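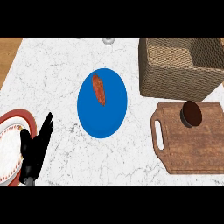 How to move your Momurley save to a new PC

I put 59 hours into Momurley before my old computer started shutting itself off, so I really didn't want to begin again from the first village. There's no cloud save in this game (I've asked!), but copying everything over by hand took me less time than making coffee.

What you need: both computers, a USB stick, and the game installed on the new one. My whole save folder came to 870 MB, and most of that was screenshots.

1. On the old PC, quit the game completely. Check the tray too - the launcher likes to hang around down there.

2. Open your Documents folder, then Skidavetti, then Momurley. You want the folder called Profiles. Copy all of it to the stick, even the files that look like junk.

3. On the new PC, start the game once, get as far as the main menu and quit. That makes the empty folders for you.

4. Paste your Profiles folder over the new one and say yes to replacing files.

5. Start the game and hit Continue.

If you get error 816, your two versions don match up. Update the game and try again. Valentina Durán wrote to me about a different problem, where her save loaded but her key bindings were gone. Delete controls.ini, restart, and set them up again - annoying, but it only takes a few minutes.

Mods go in last. I run the Vergara map pack, and I waited until the plain game loaded fine before I put it back in.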